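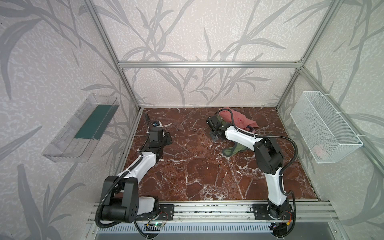 I have been going on about wallpaper to anyone who'll stand still since May, so it was only a matter of time before it got into the newsletter. My back bedroom (the cold one, for those of you who've stayed in it) is finally being papered, and after years of plain magnolia I wanted leaves. Big ones! I've gone for grey on a pale grey-white, tall curving stems with long blades coming off them, bamboo or grass or something of that sort, and what sold me was seeing a print like it go round three walls at once over a red-brown marble floor with white and pale pink veins running through it. I'd always been told you can't have a busy floor and a busy wall together. Well, I think you can, if one of them keeps its colour to itself. The grey sits back and the marble gets on with being red.

I can't run to marble, so don't get excited. What I've got is a roll of vinyl in a similar reddish brown that I found at Nivby, on the remnant rack behind the door mats, with a vein in it that's a bit too regular if you look for more than a minute. I don't intend to look for more than a minute. It's going under a bed.

The paper itself came from Merkia and the pattern is called Kallulico, which I have been pronouncing three different ways depending on who's asking. I ordered four rolls. Then I sat down with the tape measure properly, as I should have done in the first place, and found I'd forgotten that a large print eats paper. The repeat on mine is 64 cm, so every length you cut has to start at the right point in the pattern, and the bit you trim off goes in the bin, or in my case into a carrier bag marked "drawers". Nantana Thongdee told me to allow up to 13 per cent extra and I thought she was being cautious. She wasn't. I've ordered another roll and asked for the same batch number, which you must do, and which I very nearly didn't.

Nantana also came and hung the first wall with me, bless her, and I learnt more in that morning than from all the leaflets. Start with a plumb line. Don't trust the corner, the corner is lying to you. She hung the first length in the middle of the back wall so that the tallest stem stood behind where the headboard will go, and then worked outwards both ways. I'd have begun at the door and ended up with half a leaf at the point everybody looks at.

Corners were my big worry. With stripes or little sprigs you can fudge it, but a broad leaf going round an inside corner shows up every wobble. We cut the length so that only a couple of centimetres turned on to the next wall, smoothed that down, then dropped a fresh plumb line and overlapped the rest of the piece on top. You do lose a sliver of the leaf. I can find the place because I know where it is, and Dušan Polák found it in about four seconds because he is that sort of person, but my sister sat facing it with a cup of tea and never said a word.

Paste next. It's a paste-the-wall paper and I'd bought the ready-mixed tub from Nnaji, which went on nicely and doesn't smell of much. Do the edges with a small brush before you roller the middle. I skipped it on one length behind the wardrobe, to see, and the seam has lifted already, so now I know.

Colour is the other thing people keep asking me about. Will it be gloomy? The room faces north and I did wonder. The pale background helps a lot, and the leaves are a mid grey with no green in them, so they don't go murky in the evening like my old sage curtains did. I've painted the woodwork in an off-white left over from the landing. The curtains have gone to the charity shop and I'm looking for something plain, rust perhaps, or a brick colour to go with the floor. If you have a pair of lined ones going spare with a drop of 137 cm or longer, ring me before you do anything rash with them.

Still to do: the chimney breast, the bit over the window that needs a ladder and a taller person, and the vinyl, which is standing in the hall unrolling itself a little more every night. I'd like it down by the end of the month as I have guests coming. Anyone who wants offcuts for lining drawers or covering books can have them, there are some good long pieces with a whole stem on. They're in the carrier bag on the hook by my back door, help yourselves, and mind the vinyl on your way past.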